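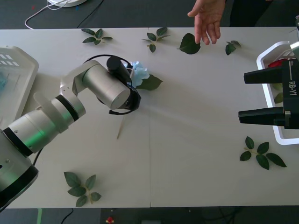

Figure 3. Pale blue artificial flower with a single leaf and thin light-brown stem; red flower and green leaves in the white tray.

Posted in April by the Bergeron Household Goods Group, Fillton

4.2 Flowers, stems and the sorting tray

Artificial flowers are a delight to study. They are cheap, they keep their colour, and they hold far more variety than their place at the back of the craft shop would suggest. Our stock came from the Huvum and Joltwood ranges and was sorted by colour into shallow trays, one flower at a time. Across the whole study we logged 3487 placements, and it was the flowers themselves that kept surprising us.

The first surprise was how much the stem matters. We had expected the head to decide everything, as it is the widest part and the part people look at. But a thin stem hangs well away from the petals (see the blue flower in Figure 3) and it is often the stem that meets the rim of a tray first. In 151 placements the head came down inside the tray and the stem stayed resting across the side. We counted these separately and did not treat them as failures, because a flower in that position is still easy to find and easy to pick up again.

Leaves were the second. A leaf close under the head sticks out to one side and makes the flower lopsided, so it tends to roll towards the leaf when it is laid on a flat table. Once we had noticed this we saw it everywhere! Flowers without leaves rolled either way, and those with two opposite leaves hardly rolled at all. We now record leaf number and leaf side for every item in the stock list, which we wish we had done from the start.

Ruffled petals deserve a word as well. They give under light pressure and most of them spring back, although the oldest flowers in the stock had gone a little flat by the end. We set aside 10 flowers for a simple wear check, pressing each head 100 times between two fingers and comparing it with an unpressed one from the same pack. The difference was small enough that two of us disagreed over which was which.

For the trays we chose white plastic with raised, rounded sides. Square corners had trapped leaf tips in our early trials, and the rounded kind let them slide down nicely. A white tray on a white tabletop may seem an odd choice, but the flowers stand out wonderfully against it, reds most of all, and green leaves stay easy to tell from their surroundings. Pale blue and cream were harder to judge at a glance, and for cream in particular we went back to reading the label on the pack.

Mixed trays, with flower heads and spare leaves together, are treated in Section 4.3.

This site uses cookies to remember your reading preferences. Accept | Manage settings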